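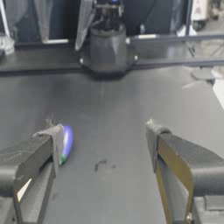
Marks on a matte dark grey table top
Home and Furniture > Tables and worktops

Womside232
Has anyone found a decent way of looking after a smooth matte dark grey table top? Ours is used for crafts and by the kids for toy food, and it picks up small dark specks and smudges in the middle. I wipe it with a damp cloth and then I get pale streaks when the light is on it. Seller's leaflet just says "clean gently".

rasau_h
Two cloths. One damp with a drop of washing-up liquid, one dry straight after. Streaks are nearly always soap left behind.

Jestinden
Disagree about the washing-up liquid. I had a matte black desk and it went shiny in patches after 9 months of that. Plain warm water and a microfibre cloth, nothing else.

rasau_h
It's the rubbing that makes it shiny, same as school trousers. I've used washing-up liquid on mine for years.

Hoi-yan Tsang
Are the specks loose or stuck on? If they're loose, brush them off before you wet anything or you'll drag them about. A soft paintbrush does it. For stuck ones I use a pencil rubber, a white one – try it on the underside first.

Womside232
Bit of both. Most brush off. We've got grey felt in the craft box as well and it sheds everywhere, so some of it may be fluff that's got damp.

Jestinden
Felt is a pain on dark tops. Lint roller before the cloth.

rasau_h
Lint roller leaves its own residue. Dry cloth will do.

Jestinden
Not had that with mine. Depends on the make, I suppose.

Sin_K
Could just put a mat down when the toys come out. Ours is an offcut of vinyl and it lives behind the door.

Womside232
Tried a mat, they push it off. Did the paintbrush and plain warm water this morning, dried it straight away. Fewer streaks, one smudge still there. Will have a go with the rubber underneath tonight.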